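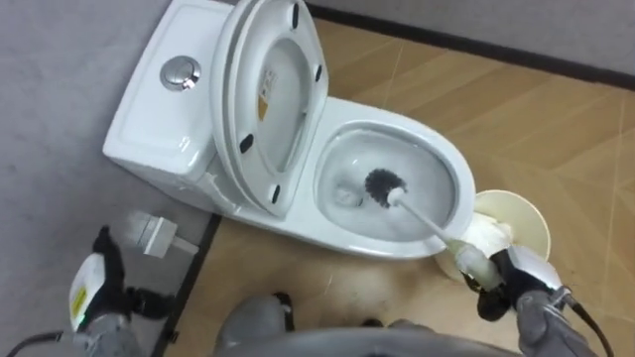 Review: Clireo Washroom Service Robot
Demonstrated at the Brolex open day, November

Our facilities office was invited to the Brolex open day to assess the Clireo, a two-armed robot intended for routine restroom cleaning. The event was held at the company's Peixoto Street works, a brick building dating from 1927. We attended the Tuesday afternoon session with 19 other guests.

Brolex chose toilet cleaning as the main demonstration. The robot works with an ordinary long-handled brush, held in its right gripper, and needs no special fittings on the toilet. We consider this a clear advantage for older buildings such as ours, where replacing fixtures would not be approved.

The grip on the handle was firm throughout our session. Coverage inside the bowl was good at the center and less even under the rim – staff told us this is being worked on. One full cycle took 6 minutes, slower than a trained cleaner. The motors were quiet enough for conversation nearby.

We have two reservations. The arms require clear floor on both sides of the toilet, and several of our stalls would be too narrow. The service contract, handled by Jornov, is quoted at $400 per month and excludes replacement grippers.

The Clireo is suitable for single-user restrooms with generous floor space. We do not recommend it for multi-stall facilities at present, and will review this position after the next software release.

Rating: 3 out of 5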